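4.2 Footwear kept in the bathroom

Slippers were the item that households disagreed about most. In the kitchen and the bedroom, participants sorted their belongings quickly and gave much the same answers from one home to the next. In the bathroom they slowed down as soon as they came to anything worn on the feet. Some treated bathroom slippers as part of the room, like a mat or a bin. Others treated them as clothing that had been left in the wrong place.

We coded each slipper entry in the Kollitz inventory by where it was found and where the participant said it belonged. The inventory holds 1099 bathroom entries in all, drawn from homes in Dravum and Narnen. An entry was marked "in place" only if the two locations matched. A pair split between two spots was entered twice, once for each shoe, and this explains why some homes show an odd number of slippers. We did not correct for this, as the split itself was of interest to us.

Three resting places came up again and again: beside the door, under the vanity, and next to the toilet. Participants who named the door usually had a separate pair for the rest of the home and changed at the threshold. Participants who named the vanity talked mostly about keeping the walking path clear. The third group was the smallest and the least settled, and several of them changed their answer during the visit.

Floor space matters here. In a small bathroom, a bin, a storage cabinet and a laundry basket can take up most of the wall, and the slippers end up wherever there is room left over. Teixeira's earlier work on hallway storage found the same thing with outdoor shoes, and her term "leftover placement" fits our material well. We use it in the rest of the paper for any item whose spot is set by the objects around it.

Sole pattern was recorded because participants brought it up themselves. A grooved or patterned sole was often given as the reason a pair was kept for the bathroom, and flat soles were more often said to belong in the bedroom. Figure 2 shows a white bathroom slipper with a zigzag-patterned sole. Color was mentioned less often, and mainly where two people in a home owned pairs of the same kind.

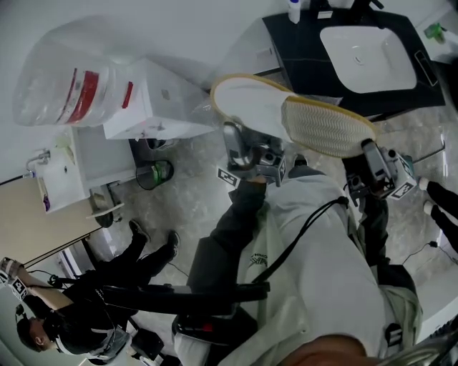
Figure 2. White slipper with tan patterned sole, held above a bathroom floor.

Drying was the other reason given for moving slippers. Participants in Narnen described standing them on edge against a wall after a shower, then forgetting them there. We entered these as "temporary" under the Caruso scheme and left them out of the in-place totals. Section 4.3 takes up towels and mats, where the same category is used more heavily.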